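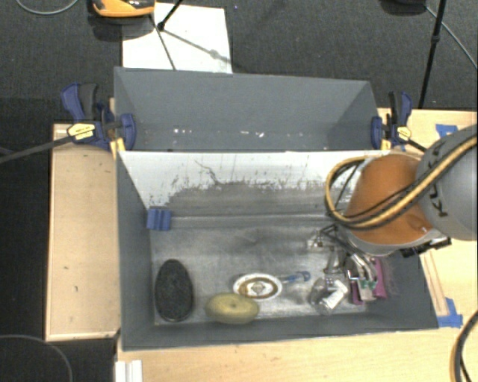 Carys Samuel has spent most of the past year moving small objects from one bin to another, or watching an arm do it. She runs data gathering for Lemma, a project at the Tistby lab that is trying to teach a picking system from recorded examples.

“People ask about the model first,” she said when we spoke on 27th August. “I spend my time on the stuff in the bin.”

The setup is two gray bins clamped together on a wood table, with a wall between them and a KUKA arm at one side. An operator steers the arm through a pick, and the whole attempt is saved. At the time of our talk the team had 1,168 recordings, of which 621 had passed review.

The gap doesn't bother her. “Some of those are bad labels. Some are just an operator sneezing. We keep them all, but only the reviewed ones go into training.”

She is fussier about the objects. Clear packaging is a favorite because it throws light back in odd ways, and she likes things that overlap. “If everything sits apart, you learn to pick things that sit apart,” she said. “Real bins have a heap against one wall. So we leave the heap.”

An operator works for up to 2 hours before handing over. Samuel used to allow longer shifts, but the motions got lazy toward the end – the same approach, from the same side, over and over. “You can see it when you play them back. The system would copy that too.”

Her team is five people, split between Tistby and a smaller room at Clullholm. The second site opens for recording in October with its own table and lighting.

Would she do anything differently? “Write down more,” she said. “We changed the finger pads in the first month and didn't log the day. I'm still sorting out which recordings came before it.”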